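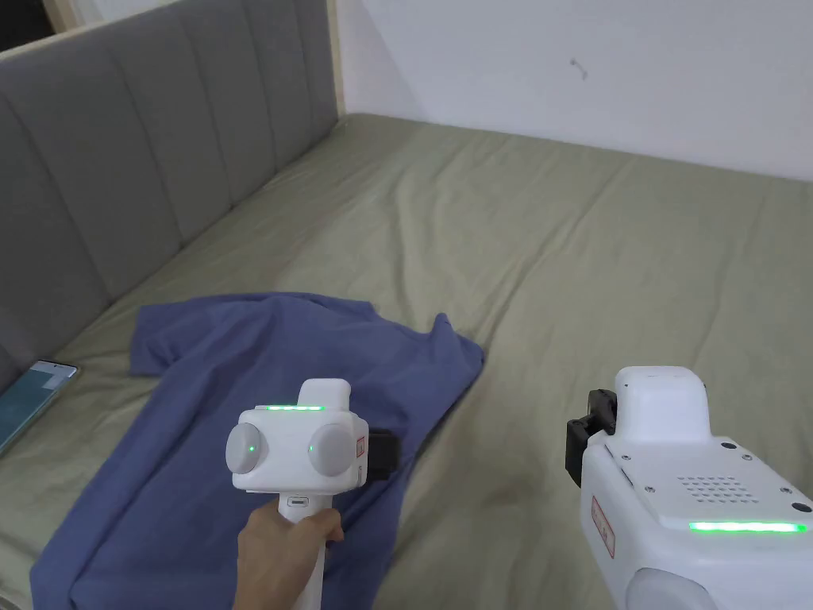 Identifying a nighttime call near the Garkbridge reservoir

Posted 16/01/2020 by Pikier

I maintain a record of the birds heard on a 20-acre property outside Garkbridge. On several evenings last June, a steady, repeated whistle came from the tree line, beginning shortly after sunset. The notes were even in pitch and were given at a rate of around 172 per minute. I did not see the bird. Could this have been a Northern Saw-whet Owl, or should another species be considered?

Broltis

The rate and the even pitch are consistent with a Northern Saw-whet Owl. The species calls most often from late winter through spring, but unpaired males may continue into summer. Please compare your notes with a reference recording before entering the species on your list. If the sound stopped and started in short groups, a small frog should also be ruled out. It is advisable to note the date, the time, the wind and the distance for each call. Playback should not be used during the nesting season.

Vakulenko

Could be a truck backing up. We had one near our site and it was reported as an owl twice. Check whether there is a road or a work yard within 260 yards of the tree line, and listen again from the other side of the property.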